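Why Wood Has Stripes and Loops

Run your finger across a wooden table and look closely. The lines you see are called grain, and they were made while the tree was alive.

A tree grows a new layer of wood under its bark each year. In spring it grows fast, and that wood is usually pale. Later in the year it grows slowly, and the wood is often darker. One pale band and one dark band make a ring. If you find a stump with 100 rings, the tree was about 100 years old.

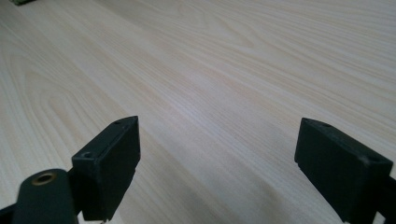
Rounded arches on the left of a pale wooden tabletop, with straighter lines toward the right.

So how does a ring turn into an arch? It depends on where the saw goes. A tree trunk gets narrower toward the top, a bit like a very tall cone. When a flat cut goes through the outer rings, they show up as loops and arches. Woodworkers call this cathedral grain - the shapes look like tall church windows. Where the saw cuts straight across the rings, from the bark toward the center, the lines come out thin and even.

Try it yourself: Put a sheet of thin paper on a wooden table and rub it gently with the side of a crayon. If the wood feels a little rough, the grain may show up on the paper. Do this in 3 or 4 different spots and compare the lines.

Words to know
Grain: the pattern of lines in wood
Bark: the outer covering of a tree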